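**Thread: Written procedure for PC teardown cells -- who decides the order?**

**brineck_bench**
We're redoing the work instructions for our desktop disassembly cell at Flunthorpe. The draft is 14 pages, and four of those are definitions, including one for "screw." What I want settled is part order. My proposal: storage leaves the case and gets its serial logged before anyone argues about RAM resale. Drives carry the data, so drives carry the paperwork. 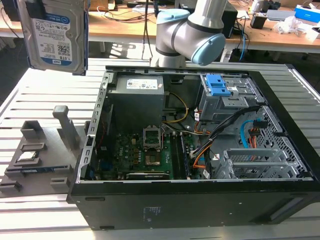
**holzer_left**
Disagree on the order. Memory and CPU first, drive last. The cage latches are where our cell faults most, and I'd like the easy parts safely parked before the arm picks a fight with a latch. We logged 153 faults last quarter and the cage owned most of them.

**brineck_bench**
So your unlogged drive sits in a half-stripped case over lunch. Our auditor would enjoy that.

**slatfoot**
Can the standard just say "log the drive before the case changes stations" and leave the order alone? Lesmont's site rules do that. One line. It has survived 1370 units and two managers.

**holzer_left**
I could live with that. I'd still want a rule on hand-off height. Ours says 20 mm over the pocket, then slow to creep speed. People treat it as a suggestion -- the arm does too, on Mondays.

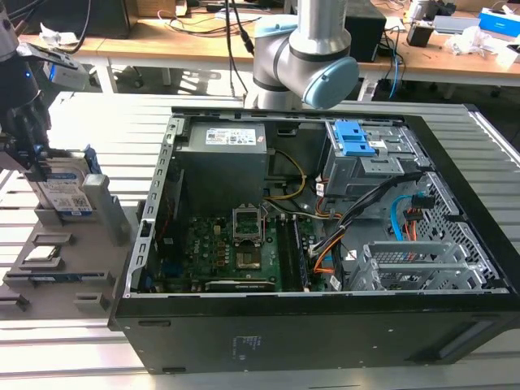
**brineck_bench**
Creep speed goes in, fine. My other fight is label orientation. The draft says "label visible to scanner," which three people have read three ways. A drive held upright over the fixture with its barcode still uncovered by the fingers is what I'm after, and the text should say so: grip the edges, keep the code clear, scan before release. If the scan fails, the drive doesn't go in the pocket.

**slatfoot**
And where does it go?

**brineck_bench**
Page 11. Currently blank.

**holzer_left**
Reject bin, locked, outside the arm's reach. Please also delete the definition of "screw."

**brineck_bench**
Bin is in. The screw stays until Wednesday's review. It has supporters.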